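Retirer le processeur d'une vieille station de travail : par où commencer ?

Forum d'entraide Lolon > Matériel > Démontage et récup'

Niamh Foley
Publié le 19/06/2020

Bonjour tout le monde,

J'ai récupéré une grosse station de travail dont le boulot de mon frère ne voulait plus. La carte mère est verte, montée au fond d'un châssis en métal gris, et il y a des emplacements mémoire des deux côtés du processeur (je n'avais jamais vu ça, sur mon ancien PC tout était du même côté !). J'ai déjà enlevé le ventirad et nettoyé la vieille pâte thermique, ça s'est bien passé.

Maintenant je voudrais sortir le processeur pour le revendre à part, et garder la carte pour essayer un autre modèle trouvé à 60 euros. Sauf que je bloque un peu devant le cadre métallique autour du socket. Est-ce qu'il faut dévisser quelque chose ? J'ai peur de tordre une broche, il paraît que c'est irrattrapable.

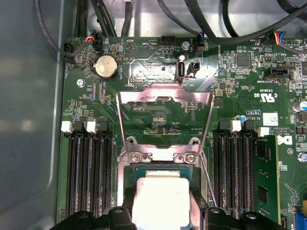 Le socket et son cadre métallique, avec les slots mémoire de chaque côté.

Autre question tant que j'y suis : est-ce que je dois retirer la pile et la RAM avant ? Il y a une barrette dans le slot tout à droite et je ne sais pas si elle gêne. Merci d'avance pour vos lumières, je suis plutôt à l'aise avec un tournevis mais là c'est ma première fois sur ce genre de machine.

3 réponses

Apostolos Giannakopoulos
Meilleure réponse – 8 votes

Salut Niamh ! J'en ai démonté pas mal des comme ça, et franchement le plus dur c'est de ne pas se presser.

Ne touche pas aux vis du cadre. Elles tiennent le mécanisme sur la carte, elles ne servent pas à libérer la puce. Ce qu'il te faut, c'est le levier (ou les deux leviers, ça dépend du socket, regarde bien ce que tu as). Tu appuies dessus, tu l'écartes légèrement pour le sortir de son crochet, puis tu l'accompagnes en remontant. Il force un peu au début, c'est normal, mais ne le lâche pas d'un coup sinon il part comme un ressort. S'il y en a deux, il y a un ordre à respecter, en général indiqué par des petits symboles à côté.

Quand tout est débloqué, tu relèves la plaque et là tu prends le processeur par les bords, bien à la verticale. Pas de glissement, pas de bascule ! Si les broches sont dans le socket, c'est à ce moment-là qu'on les plie. Moi je pose le coude sur le bord du boîtier pour ne pas trembler, ça a l'air bête mais ça change tout. Et avant de remettre un autre processeur, repère le petit triangle de détrompage dans un coin.

Pour la RAM, tu peux la laisser si elle ne te gêne pas les doigts. Perso je l'enlève toujours : tu ouvres le loquet et elle vient toute seule. Note juste dans quel slot elle était. La pile, laisse-la tranquille, du moment que l'alimentation est débranchée du mur et que tu as appuyé quelques secondes sur le bouton de démarrage pour vider ce qui reste. Touche le métal du châssis avant de commencer, pour l'électricité statique.

Ah, et vérifie que l'autre processeur est bien dans la liste de compatibilité de la carte – même socket ne veut pas dire que ça démarre. Sur ces machines de marque le BIOS est souvent capricieux.

tsolakis_175

Tu tires dessus et ça vient. Par contre range la puce tout de suite dans une boîte antistatique, sinon tu la revendras jamais.

Jultlow

Pas d'accord avec « tu tires dessus » ! Ouvre le mécanisme d'abord, comme dit Apostolos. J'ajoute juste un truc : fais des photos du socket vide, de près et avec une lampe de côté. Si une broche est de travers, tu le vois tout de suite, le reflet n'est pas régulier. Et si tu gardes la carte sans processeur pendant quelques jours, couvre le socket. J'ai laissé le mien à l'air libre en mai, résultat : un poil de chat au milieu des contacts, une demi-heure à la pince à épiler...

Niamh Foley

Merci à tous ! Je débranche tout et je m'y mets demain matin, quand il fera bien jour dans la cuisine. Apostolos, je vais enlever la barrette aussi, j'ai de gros doigts :)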